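2024-06-19

Too wound up to sleep, so I might as well get this down while it's fresh. The edge-first idea works! Or it works well enough that Josefien stopped saying "maybe" this afternoon and started saying "when we write it up," and from her that is practically a parade.

I should put the reasoning down properly because I was sloppy about it in my notes. All winter we had been teaching the folding policy the way everybody does it. A person takes the hand gripper, picks up a sweater wherever they like, folds it, lets go, does it again. Lots of demonstrations, lots of variety, and we all assumed variety was the good part. By December the policy could fold a T-shirt nicely and made a complete mess of anything knitted. It would grab the middle of a panel, lift, and the whole thing would sag into a lump with the sleeves inside. Then it would try to fold the lump.

What I kept noticing when I watched the demonstrations back (hours of them, I dream in sleeves now) was that people recover without thinking. They grab badly, feel it going wrong, shift, and carry on. The policy learned the bad grab and the carry on, and missed the bit in between. So the new rule for the Cuvonel set is very simple: the first pinch has to be on a finished edge. Hem, cuff, placket, ribbing, anything the knitter put there to hold its shape. If you miss it, you let go and start over, and the miss is saved separately with its own tag.

I did not expect the tagged misses to matter so much. Amber Van der Linden wanted them kept and I thought it was clutter – I am writing that here so I can't claim later it was my idea. She trained one version with them and one without. On the knitwear trials the version without got 5 clean folds out of 9, and the version with them got 7. The old one, from before the edge rule, got 2. Same garments, same starting heaps as near as we could make them, same arm. Nine is a tiny number and I know it. But I watched every trial, and the way it moves is different. It comes in low, goes for the border, and when it gets nothing it opens and tries again a little further along. It used to just sail off into the air holding one loop of yarn!

Josefien Mulder's worry, and it's a fair one, is that we have taught it about ribbing and very little else. A raw-edged scarf would probably confuse it. A blanket certainly would; the Fliren people have blankets on their list, so we will have to face that sooner or later. She also thinks the bed matters more than I do. A soft surface gives under the fingers, so you can press down and get beneath an edge, and on the hard bench at Kernville the jaws just skate across. I said we should do both surfaces and she said with what time. Good point.

Still, the bedroom demonstrations are the ones I like best. Daylight, laundry rack, plants, a striped sheet that has nothing to do with the sweater on top of it. The bench data looks tidy and teaches tidy things. Amber says a fold learned on a plain gray table is a fold for plain gray tables, and after these results I'm inclined to agree.

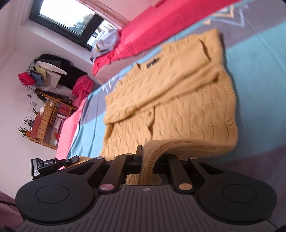 Why does it help to start at the edge if the policy can see the whole garment anyway?

Because seeing the garment doesn't tell it how the cloth will hang once it's lifted. A finished edge is firmer and keeps more of its line in the air, so the next view is easier to read and the second move has something to aim at.

That's how I put it to Visser on the phone, more or less, and it seemed to land. I left out the part where I don't know how much of the gain is the edge and how much is simply having more careful demonstrations. People slow down when there's a rule. We need a set recorded just as slowly with free choice of grab, and I've promised to draft the instructions for that tomorrow – short ones, because the last lot ran to two pages and I'm fairly sure only Josefien read the second.

Also to do: agree on what counts as a clean fold before the next round. Amber passed one with a cuff sticking out and I would have failed it. Ask her for the rest of the miss tags. Buy wool wash.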